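Robotique de service et travaux manuels courants

La robotique de service appliquée aux travaux manuels courants désigne l'ensemble des recherches et des produits visant à confier à une machine des tâches habituellement exécutées à la main, à domicile (ranger, débarrasser, plier le linge) ou en atelier (trier, approvisionner un poste, dégager un plan de travail). Elle se distingue de la robotique industrielle classique par l'absence de gabarit : la position des objets n'est pas connue à l'avance et varie d'une exécution à l'autre.

Définition et périmètre

Le terme « corvée » est employé dans la littérature francophone pour traduire l'anglais chore. Il recouvre des tâches brèves, répétées, de faible valeur unitaire, dont la difficulté tient à la variété des objets et des lieux. Un aspirateur autonome, dont la fonction est unique et le contact avec les objets limité, est en général classé à part. Les machines à laver, bien qu'elles automatisent une corvée, ne relèvent pas non plus du domaine, le chargement et le déchargement restant manuels.

En atelier, la limite est moins nette. Le prélèvement de pièces en vrac dans un bac est parfois rattaché à la logistique. Le rangement d'un établi en fin de poste, en revanche, présente les mêmes difficultés que celui d'une table de cuisine et fait l'objet des mêmes méthodes.

Décomposition des tâches

Une corvée est usuellement décomposée en primitives : saisir, poser, pousser, verser, essuyer, ouvrir. La poussée occupe une place particulière. Elle n'exige ni doigts ni calcul de prise, et un outil cylindrique suffit. Elle est en contrepartie difficile à prévoir : le déplacement d'un objet poussé dépend du frottement, de la répartition du poids et du point de contact, trois grandeurs que la machine ne mesure pas directement.

Pour cette raison, une partie des essais porte sur des blocs de formes simples posés sur un plan, que le bras doit regrouper, séparer ou amener à un endroit donné. L'ordre est souvent formulé en langage courant, par exemple « rapproche l'étoile rouge du cœur jaune ». La tâche met en jeu l'identification de l'objet, le choix d'une direction de poussée et la correction de la trajectoire en cours de mouvement.

Le matériel est réduit. Un bras, un embout droit à bout arrondi, un plateau de bois clair et des blocs de couleurs vives forment un poste complet. Une même couleur peut être portée par plusieurs formes – étoile et cylindre verts, cube et triangle bleus – de sorte que la couleur seule ne désigne pas toujours un bloc. Deux blocs en contact posent un problème supplémentaire, la poussée de l'un pouvant entraîner l'autre. 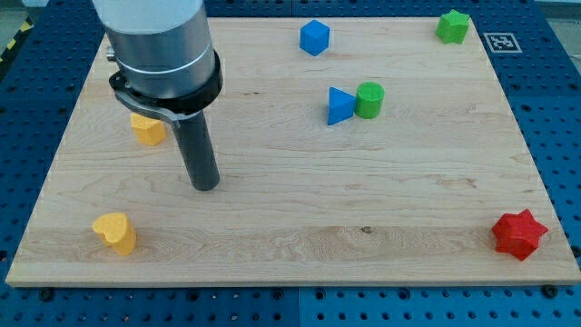

Évaluation

Il n'existe pas de mesure unique de l'aptitude d'une machine aux corvées. Les indicateurs les plus cités sont le taux de réussite, la durée d'exécution et le nombre d'interventions humaines. Le premier est peu comparable d'un laboratoire à l'autre : certains auteurs admettent une reprise après échec, d'autres comptent tout essai interrompu comme manqué.

Le protocole Clisemura, mis à jour le 27/05/24, prévoit deux séries. La première se déroule sur plan dégagé, avec des blocs géométriques. La seconde reprend les mêmes ordres avec des objets domestiques. Sur la plateforme Mevano, la première série a donné 833 essais réussis ; la seconde, de même longueur, 376. L'écart est attribué pour l'essentiel aux objets souples et aux objets hauts, qui basculent au lieu de glisser. Dans la seconde série, 206 essais ont nécessité l'intervention d'un opérateur.

Rimantas Mets, auteur du protocole, déconseille d'additionner les résultats des deux séries, au motif que la somme masque le seul renseignement utile au futur exploitant. La recommandation n'est pas toujours suivie dans les documents commerciaux.

Usage en atelier

L'atelier de menuiserie Kazlauskienė a mis en service une cellule Lukness pour le tri de chutes et le dégagement d'une table de sortie. L'éclairage y est constant, la table est fixe et les pièces sont rigides, conditions qui rapprochent le poste d'un banc d'essai. La cellule travaille plus lentement qu'un opérateur, mais fonctionne en dehors des heures de présence. Les pièces fendues et les chutes collées entre elles sont laissées sur place et reprises à la main.

Le coût d'un tel poste tient moins au bras qu'à sa mise au point : étalonnage de la vision, délimitation de la zone, réglage des vitesses à proximité des personnes. Tout déplacement de la table impose un nouvel étalonnage.

Usage domestique

Aucune machine polyvalente n'exécute à ce jour l'ensemble des corvées d'un logement sans surveillance. Les démonstrations publiées portent sur des tâches isolées, dans des pièces préparées ou déjà parcourues par le robot. Les obstacles principaux sont les objets transparents, les textiles, les tiroirs encombrés et la présence d'enfants ou d'animaux dans l'espace de travail. La sécurité impose en outre des efforts et des vitesses faibles, qui allongent les durées.

Le rangement de surfaces planes est considéré comme l'application la plus proche d'un emploi courant. Le pliage du linge et la vaisselle demeurent au stade expérimental, de même que le nettoyage des sanitaires.

Débats

Deux positions s'opposent quant à la valeur des essais sur blocs. Selon la première, ils isolent correctement la compréhension de l'ordre et la commande du mouvement, et permettent de répéter un essai à faible coût. Selon la seconde, ils favorisent des méthodes qui exploitent la régularité du décor et perdent leur efficacité dès que le plan, l'éclairage ou les objets changent. Les partisans de cette dernière demandent que tout résultat sur blocs soit accompagné d'une série sur objets courants, comme le prévoit Clisemura.

Voir aussi

Manipulation non préhensile
Étalonnage caméra-bras
Prélèvement en vrac
Robot collaboratif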